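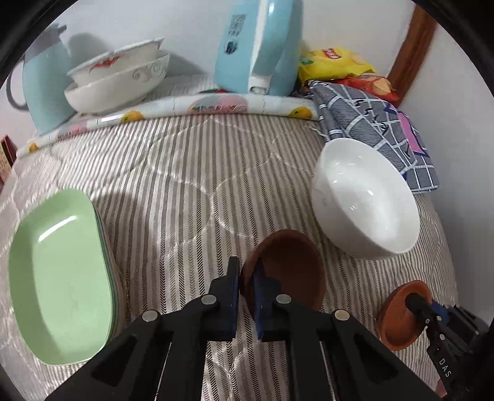
Last updated: January, 8:02 a.m.

Home | News | Holidays and Closures | Visitors | Contact

Herport Sets Schedule for Winter Holiday Weekend

HERPORT – The Town of Herport will observe the coming long weekend with changes to public services and two evenings of free events at Marinho Park. Town offices and the public library will close for the holiday and reopen at 8 a.m. on the next business day. Trash pickup will run one day behind the normal schedule.

"The long weekend is a valued break for families in Herport, and we invite residents and visitors to spend part of it downtown," said Everaldo Aguiar, director of community services.

The Clidetau Ferry will operate on its holiday timetable, with the last boat leaving at 2 a.m. Parking at the Clanesix Street garage will be free throughout the holiday. Police and fire services will not be affected.

Vendors who wish to take part in the events may apply through Marcelino Portela at the town events office, extension 2117.

2 shares | 0 comments

Contact | Town of Herport. All rights reserved. | Back to top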